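[manip-liste] Re: Re: démos bimanuelles cube + câble, premiers résultats
De : Noemí Nava
À : liste manip
Date : 18 janvier 2023

Bonjour à tous,

réponse rapide entre deux réunions, désolée pour le style. Je reprends le message d'Erhan et je complète dessous.

> Erhan Kahraman a écrit :
> La politique entraînée sur Gernach attrape bien le cube mais le câble
> fout tout en l'air dès qu'il fait une boucle haute. Est-ce que vous
> avez regardé si ça vient des vues poignet ou de la vue tête ?
> Sinan pense que c'est la vue tête. Moi je parierais sur le poignet.
> Et combien de démos dans le dernier lot ?

Dernier lot : 600 démos, toutes avec les deux pinces à main, plateau blanc, cube multiprise noir. Total avec les anciens lots 1396. Pour la question poignet/tête, on a réentraîné trois fois en masquant une vue à chaque fois. Le cas difficile d'Erhan, boucle haute, vu du poignet :

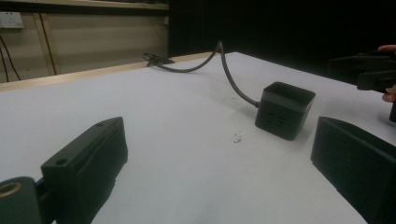

Pourquoi ne pas retirer le câble pendant la collecte ?

Le but de Dusow est d'apprendre à déplacer des objets qui traînent quelque chose derrière eux, et une politique entraînée sur un cube sans fil ne dit rien de ce cas.

Donc résultats. Vue tête masquée : l'approche reste correcte, par contre la deuxième pince arrive trop tard, ou bien du mauvais côté. Vues poignet masquées : là c'est la fermeture des doigts qui part n'importe où. Sur 20 essais par condition, 9 réussis sans la tête. Sans les poignets je ne donne pas de chiffre, Fadime a trouvé un décalage d'horodatage dans l'éval, à refaire. Erhan, Sinan, vous avez un peu raison tous les deux, pas la peine de relancer le pari.

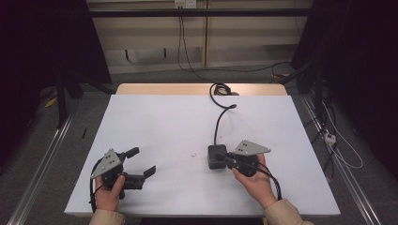
L'étiquetage des phases est à revoir avant le prochain entraînement. On avait défini « contact » à partir de l'ouverture de la pince seule, ce qui marche à une main et très mal à deux. Quand la droite a les mâchoires contre le cube et que la gauche est encore grande ouverte, comme ici, le script Zendbridge met quand même les deux côtés en « approche ». Du coup la politique apprend à attendre. Fadime propose une étiquette par main, je suis pour. Teodoro est contre (ça double les fichiers d'annotation), il vous expliquera lui même.

Autre point, le câble. On ne le modélise pas, pas de suivi, rien. L'idée d'Ateş était d'ajouter un masque de segmentation en entrée. Testé vite fait, gain nul sur les boucles posées à plat, un peu mieux sur les boucles hautes mais trop peu d'essais pour en parler. Si quelqu'un a un segmenteur correct pour du noir sur fond noir je prends, le nôtre perd le fil dès qu'il passe devant un fond sombre.

Page du wiki pour ceux qui n'ont pas suivi depuis mai, je colle la partie utile :
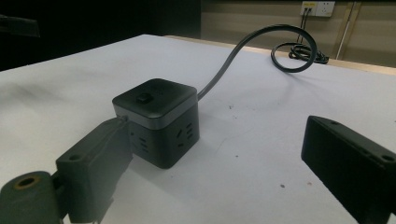

Dernière modification de cette page : mercredi, 14:07, par N. Nava

Protocole contact asymétrique. Une mâchoire touche le cube, l'autre en est encore loin. On note l'instant du premier contact, puis celui du deuxième, par main. Ne pas corriger la pose à la main entre deux démos. L'orientation du cube est libre, câble compris. Les démos où l'objet glisse sont gardées et marquées « glisse », surtout pas supprimées.

Fin du copier coller. Reste à faire : refaire l'éval poignets (Fadime), trancher pour les étiquettes (tout le monde, répondez sur la liste svp et pas en privé), relancer l'entrainement sur Gernach quand la file est libre. Sinan, il me faut ton fichier de calibration tête, celui du dépôt est vide.

Noemí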